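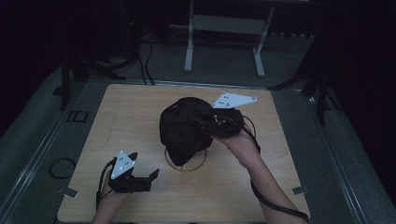 ## 4. What we bought, and what we'd buy again

Most papers in our area give the hardware one paragraph and move on. I understand why (page limits, mainly), but when I was planning our own setup I went looking for somebody else's shopping list and came back with almost nothing. So I'm going to spend a whole section on ours. If you only care about the learning results, skip to Section 5 and I won't be offended.

### 4.1 The plan we started with

The original proposal had us buying a two-arm robot first and collecting demonstrations by teleoperation. We had a quote from Narov for the arms, a second quote for the leader arms, and a service contract that made my eyes water. On paper it all fit. Then I worked out what it left for everything else, including the people who would have to sit there and do the demonstrations, and it didn't fit at all.

What we did was split the purchase. Phase one covers hand-held grippers only: one person, one gripper in each hand, doing the task directly over the board. Phase two covers the arms. The gap between the two phases was supposed to be short, and it stretched to most of a fiscal year, which I'll come back to, because it changed what we could afford.

Figure 1 shows the phase one station in use. The grippers are the black ones, each with a white triangular marker plate on top, and the ring on the board is where the soft item is meant to end up. In that shot the right gripper is closed on the item over the ring and the left one is open.

**Figure 1.** Hand-held collection over the wooden board. Both grippers are cabled; the thin brown circle is the target.

### 4.2 Grippers

We bought the grippers from Zasent as a matched pair, and then bought a second matched pair a month later, and I wish we'd put both on the first order. The unit price was 2951 dollars per gripper, and there was a discount for ordering four that we missed entirely because I was being careful. Being careful cost us a bit more than the price of a good chair.

Why two pairs? Downtime. A hand-held gripper lives a harder life than one bolted to an arm. People set it down on its side, they squeeze it while they're thinking, they twist the wrist in ways no robot would. Over the collection period we lost 39 hours to gripper trouble of one kind or another (stiff triggers, a loose jaw pad, one connector that worked when you looked at it and quit when you didn't). Nearly all of those hours came before the second pair arrived. After that we swapped the bad unit out and kept going, and the repair happened on a bench on somebody else's afternoon.

I did look at wireless grippers. They'd be lovely! Cables tug on your forearm and they get in the way when you cross your hands, and our operators complained about exactly that in the first week. But the wireless version meant batteries, chargers, spare batteries, and a clock synchronization problem I didn't want to own. The cabled ones were cheaper and we could plug them in on Monday morning and forget about power until Friday. For phase one I'd make the same call again. For a station where people walk around, I wouldn't.

### 4.3 The small stuff, which isn't small

My first spreadsheet had a line called "misc." It was a bad line. Within a couple of months it had swallowed stands, cable, marker plates, fabric, boards, and carpet, and nobody reading it could tell what had been spent on what. I broke it apart after the fact and here's what I learned.

*Marker plates.* Budget for spares from day one. They stick out from the top of the gripper and they meet the table, the stand, and the other plate. A bent plate doesn't stop the session, it just makes the tracking worse in a way you find out about later, so we replace them on a schedule now whether they look bent or not. Ours came from Begović, who cut them in small batches, and the setup charge was bigger than the charge for the plates. Order a big batch.

*Boards.* We thought of the board as free. It's a piece of wood! But the surface picks up pencil marks, and once you've drawn a target on it that board belongs to that task. We ended up keeping one per task and labeling them on the underside. They're cheap, but somebody has to cut them to size, and our shop time is billed.

*Cable.* Buy more than you measured. I measured straight lines, and cable doesn't run in straight lines. It hangs off stands and loops on the platform, and it needs enough slack for an operator's full reach. We reordered cable twice, and each time we paid shipping that was close to the price of the cable.

*Soft items.* Cloth wears out. A bag that's been pinched and dropped three hundred times doesn't fold the way it did when it was new, and the demonstrations at the start and end of a run stop looking like the same task. We set our limit at 300 grasps per item and bought in bulk from one lot so the replacements would match. This was the cheapest decision in the whole budget and I think it helped the data more than anything else on the list, although I can't separate its effect from the others (see Section 6.2).

### 4.4 People

If you take one thing from this section, take this: operator time was the largest item, by a long way, and it was the one I'd underestimated the most. I had budgeted for the hours in which somebody would be holding the grippers. I hadn't budgeted for calibration at the start of a session, for resets, for breaks (hands get tired quickly, and tired hands make sloppy grasps), or for training new operators when a semester ended and the old ones graduated.

We now plan each shift with 2 operators who trade off. One works the grippers while the other resets the item, watches the recording, and keeps the log. It looks expensive in the spreadsheet. We tried a stretch of single-operator shifts in July to save money and got fewer usable demonstrations per paid hour, so we went back.

### 4.5 Waiting on the arms

Now for the gap I mentioned. Our phase two order was held up by a purchasing rule that treats anything above a certain price as a capital item, and a capital item needs competing bids. Narov bid, and so did Lamov, and the two bids were so differently put together that comparing them took longer than collecting our first dataset. One included mounting, controllers, and a year of support. The other listed a lower number and then a page of options, several of which you couldn't run the robot without.

I made a table with one row for every single thing needed to get an arm moving over our board, and asked both firms to fill in the same rows. That should have been the request in the first place. Once they had, the difference between them shrank to very little, and we decided on delivery time and on whether our existing grippers could be mounted without a new adapter. Since our demonstrations were all collected with those jaws, changing them would have meant paying for the data twice.

The delay did have an upside. By the time the order went in, we knew how wide the workspace had to be, because we had months of hand positions to look at. Our operators almost never used the far corners. We dropped to the shorter arm model and moved the savings into a second collection station, which is the one used for all the experiments in Section 5.

### 4.6 What I'd change

I'd order four grippers at once. I'd give every small thing its own budget line and put a replacement date next to it. I'd send out the bid table before talking to any sales staff, and I'd start the capital purchase paperwork the same week as the phase one order, even with half the fields blank, because our office lets you amend a request but won't let you backdate one.

I'm less sure about the split itself. It worked for us, but we had a platform and stands left over from an older project, and a group starting with a bare room would have higher phase one costs than ours. Our full line-item budget is in Appendix B, with the leftover equipment listed at replacement value so you can add it back in.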